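4.2 Patrol timing at the Sutlow site

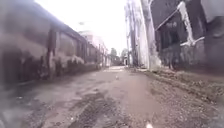
Guards at Sutlow logged 1199 checkpoint visits in September, using the Kurnex handset on every round. We compared each visit with the planned time and treated a gap of more than 7 minutes as late. By this measure 125 visits were late, most of them on the night shift.

Figure 4. A narrow unpaved alley with a long weathered wall on the left.

Late visits tended to follow one another, as a guard held up at one point seldom made up the time before the next. Panganiban, the contractor, allows no slack between rounds. Its schedule at Aso leaves a short break after each round, and delays there did not carry over in the same way. Staffing levels differed between the two sites, so the comparison should be read with care.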